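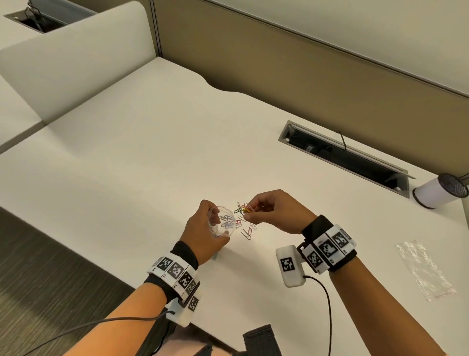 **Night dispatcher, heavy vehicle recovery (full time)**
Prumine Towing and Recovery, Celton yard
Posted 3 Jul 2021

Prumine is looking for a night dispatcher for our yard in Celton. We do towing and recovery of heavy vehicles: tractor-trailers, tankers, buses, cement mixers, and from time to time a farm machine which fell off its trailer. We also take passenger cars, but the cars are mostly handled by the day team and by our smaller yard in Prindness.

The dispatcher is the person who picks up the phone when a truck is lying on its side across two lanes. You will not drive to the place. You will decide who drives, with which equipment, and in which order, and you will stay in contact with everybody until the road is open again.

## What the work is like

A night can be very quiet. In February we had nights with one call for a flat battery and nothing else. Then there was a night with freezing rain when we had every operator out until noon the next day, and the dispatcher was speaking on two lines for most of it. Please think about both kinds of night before you apply. Some people find the quiet ones harder.

Your tasks will be:

- answer calls from the highway patrol, from trucking companies and from single drivers
- find out the exact position, the type of vehicle, the cargo, and if there is a fuel leak
- send the right truck and crew, and call the second crew when one is not enough
- tell the caller an arrival time, and call back when this time changes
- order extra equipment, for example a vacuum tanker, an empty trailer for the transfer of cargo, or light towers
- write the log during the night, in full sentences, so that the insurance company can read it some months later
- keep the list of vehicles standing in our storage lot in order, with the release papers for each

The log is a bigger part of the job than most applicants expect. When a load is lost or a guardrail is damaged, many parties want to know at what minute something was said. We have been asked for our notes in more than one court case. You don't need to write beautifully, but you need to write what was said and when.

## Hours and pay

The shift is 11 hours, from 7 in the evening to 6 in the morning, with a paid break of 45 minutes. You work four nights, then you are free for four nights. The schedule is made six weeks in advance and we try hard not to change it. If you exchange a shift with a colleague, both of you write it in the book and the office must confirm it.

The hourly rate depends on your experience and we will tell it to you in the first phone call, before you spend time on an interview. There is a night supplement and a higher rate for public holidays. After the first six months you receive a bonus of $2,000 if you are still with us. We also pay up to $800 per year for courses which are useful for the work, such as hazardous materials awareness, traffic incident management or a language.

Health insurance begins after 60 days. Paid vacation is 15 days in the first year.

## What we ask from you

You must have:

- a calm and clear voice on the phone, in English
- the right to work in the United States
- good typing, and no fear of using three screens at the same time
- the ability to read a map without the navigation system, including mile markers and exit numbers
- a reliable way to come to the Celton yard in winter (there is no bus after 8 in the evening)

It is good if you have, but not necessary:

- experience as dispatcher in trucking, ambulance, taxi or utilities
- a commercial driver's license, now or in the past
- Spanish, Amharic or Punjabi, which are languages we hear often from drivers on our part of the highway
- some knowledge of weights and axles, so that you understand why an operator is asking for the heavier rotator

An accent is not a problem. Half of our office speaks with one, the writer of this advertisement also. What matters is that a tired driver on the shoulder of the road can understand you, and that you ask again when you did not understand him.

We do a background check and a drug test before the first day. An old traffic ticket will not exclude you. Please tell us yourself about anything more serious, and we will talk about it.

## Training

You will not be alone with the phones in the beginning. The first three weeks are on the day shift, where you sit with the day dispatcher and listen. You will also ride with a crew at least twice, and one of these rides will be with our largest rotator, if there is work for it. After this you do two weeks of nights with a second person in the room. If you feel that you need a third week, say it. We prefer to pay for one more week.

During training you learn our dispatch software, the radio rules, the contract with the highway patrol, and the procedures for tankers. A tanker with liquid food is handled differently from a tanker with fuel, but both can close a road for half a day, and the questions you ask in the first call are nearly the same.

## About us

Prumine started with one wrecker and a rented lot behind the Woldemariam truck stop. We still rent that lot, for overflow. Last year the two yards together handled 4,000 calls, and the night shift in Celton took a good part of them. The dispatch room is on the upper floor, with heating that works and a kitchen next door – the coffee is free, and the refrigerator is cleaned on the first day of each month, so put your name on your food.

Smoking is allowed only outside, behind the wash bay.

## How to apply

Send us your resume and a short letter, one page is enough. In the letter, please describe one situation in which several people needed something from you at the same time, and what you did first. It can be from any job, or from your family life. We read this part with more attention than the resume.

You can bring the papers to the office in Celton or leave them with the front desk in Prindness in a closed envelope with the words "Night dispatcher". Applications are handled by Lemlem Yimer, operations office. She will call you inside of ten working days, also if the answer is no. If you work nights at present, write on the envelope at which hours you are awake.

The position is open until it is filled. The start date can be discussed.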